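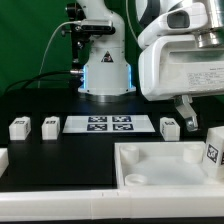

점검 대상 셀. 마커 시트는 가운데 로봇 베이스 앞에 놓고 사용한다.

카메라 재고정 후 트레이 쪽 파지 위치가 어긋나는 현상

Hilemero 자동화 기술 나눔터 > 협동로봇 > 설치 및 유지보수

Windby 설비운영반
게시: 9월

본 기관은 검은색 상판 위에 로봇 팔을 배치하고, 마커가 부착된 흰색 블록을 집어 트레이로 옮기는 셀을 운영하고 있습니다. 두 로봇의 베이스 중심 간 거리는 도면상 965 mm이며, 좌표 관리에는 Jostolik 보정 프로그램을 사용합니다.

지난달 정기 점검 시 가운데 로봇 옆면의 카메라를 분리하여 렌즈를 청소한 뒤 다시 고정하였습니다. 이후 마커 시트를 이용한 보정은 정상 종료되었으나, 오른쪽 로봇이 블록을 집는 위치가 일정하지 않습니다. 시트 가까이에 놓인 블록은 문제없이 집으나, 트레이 안쪽에 세워 둔 큰 블록은 그리퍼 손가락이 한쪽 면에 먼저 닿습니다. 오차는 최대 4 mm까지 기록되었습니다.

현재까지 확인한 사항은 다음과 같습니다.
- 보정 프로그램의 마커 크기 설정값은 점검 전과 동일함
- 그리퍼 손가락의 마모 및 체결 볼트 상태 이상 없음
- 로봇 컨트롤러 경고 이력 없음
- 시트를 새로 출력하여 교체하였으나 결과 동일

카메라와 로봇 사이의 보정을 처음부터 다시 수행하여야 하는지, 그 전에 점검하여야 할 기구적 원인이 있는지 의견을 구합니다. 아울러 동일 구성의 셀을 운영하는 기관에서는 어느 주기로 보정을 확인하는지도 알려 주시면 감사하겠습니다.

Tejada 기술지원실
채택된 답변

보정을 다시 수행하기 전에 카메라 브래킷과 케이블부터 확인하실 것을 권고드립니다. 시트 부근에서는 오차가 작고 멀어질수록 커지는 양상은 카메라의 각도가 변한 경우에 흔히 나타납니다. 시트를 기준으로 좌표를 맞추면 그 부근의 오차는 상쇄되지만, 시트에서 떨어진 트레이 쪽에는 각도 오차가 그대로 남습니다.

브래킷의 노브는 손으로 충분히 조였다고 판단되더라도 로봇이 가감속을 반복하는 동안 조금씩 풀릴 수 있습니다. 카메라에서 나오는 가는 케이블도 함께 보시기 바랍니다. 케이블이 길게 늘어져 있으면 그 무게와 흔들림이 카메라 몸체에 전달됩니다.

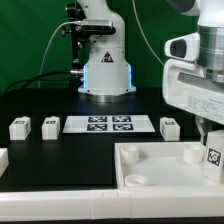 특히 재고정 직후에는 케이블이 이전과 다른 방향으로 휘어 있는 경우가 많으므로, 커넥터에서 가까운 지점을 클램프로 한 번 잡아 주고 그 뒤쪽에 여유를 두는 편이 안전합니다. 베이스 측면의 굵은 케이블과 한데 묶는 방법은 권장하지 않습니다. 굵은 케이블을 정리할 때마다 카메라 쪽이 당겨집니다.

아래 순서로 진행하시기 바랍니다.

1. 두 로봇을 정지시키고 서보 전원을 차단합니다. 작업 중임을 알리는 표찰을 조작반에 부착합니다.

2. 브래킷 노브를 모두 확인하고, 카메라 몸체를 가볍게 밀어 유격이 있는지 살핍니다. 체결을 마친 뒤 노브와 브래킷에 걸쳐 유성 펜으로 합치선을 표시합니다.

3. 마커 시트가 상판에 완전히 밀착되었는지 확인합니다. 모서리가 들뜨면 네 개의 마커가 동일 평면에 있지 않게 됩니다. 새로 출력한 시트라면 인쇄 배율이 100%인지 자로 재어 보십시오. 프로그램의 설정값이 그대로여도 실제 출력 크기가 다르면 거리 계산이 틀어집니다.

4. 서보 전원을 투입하고 카메라를 충분히 예열한 후 마커 시트를 10회 연속 인식시켜 좌표의 편차를 기록합니다. 편차가 크면 기구부가 아직 고정되지 않은 것이므로 2번으로 돌아갑니다.

5. 편차가 안정되면 카메라 보정을 다시 수행합니다. 이때 시트를 한 자리에만 두지 말고 트레이에 가까운 위치에서도 자료를 취득하여야 합니다.

6. 저속 모드로 트레이 쪽 큰 블록을 파지하게 하고, 양쪽 손가락이 같은 시점에 닿는지 확인합니다. 한쪽이 먼저 닿으면 즉시 정지시키고 그 방향과 거리를 기록합니다.
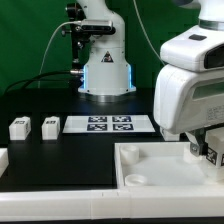
7. 파지 결과가 양호하면 블록을 놓고 다시 집는 동작을 반복한 뒤 보정 파일을 별도 이름으로 저장합니다. 종전 파일은 삭제하지 않고 보관합니다.

위 절차 후에도 같은 방향으로 오차가 남으면 카메라가 아닌 두 로봇 간의 좌표 변환값을 의심하여야 합니다. 도면상의 965 mm를 그대로 입력하셨다면 실측값으로 교체하십시오. 도면 치수에는 플랜지 설치 오차가 반영되어 있지 않습니다.

확인 주기는 당사의 경우 카메라나 브래킷에 손을 댄 날에는 반드시 전체 보정을 실시하고, 그 외에는 매주 4번 항목만 수행합니다.

Jostolik 사용자모임 운영계정

조명도 확인해 보시기 바랍니다. 상판에 광택이 있으면 베이스의 청색 표시등이나 천장 조명이 비쳐 마커 검출이 흔들리는 사례가 있습니다. 본 모임의 회원 기관에서는 노출을 수동으로 고정하여 해결하였습니다. 오차가 트레이 쪽에만 있다면 해당되지 않을 수도 있습니다.

Windby 설비운영반
작성자 추가 글

답변에 감사드립니다. 권고하신 순서대로 점검한 결과, 브래킷 하단 노브에 유격이 있었으며 새로 출력한 시트도 인쇄 배율이 달라 원본 크기로 다시 출력하였습니다. 케이블은 커넥터 근처에서 클램프로 고정하였습니다.

재보정 후 18시간 연속 운전에서 트레이 쪽 파지 오차는 허용치 이내로 유지되었습니다. 두 로봇 간 거리의 실측은 다음 정비 시에 시행할 예정입니다. 노출 고정은 아직 적용하지 않았습니다. 합치선 확인은 일일 점검표에 추가하였습니다.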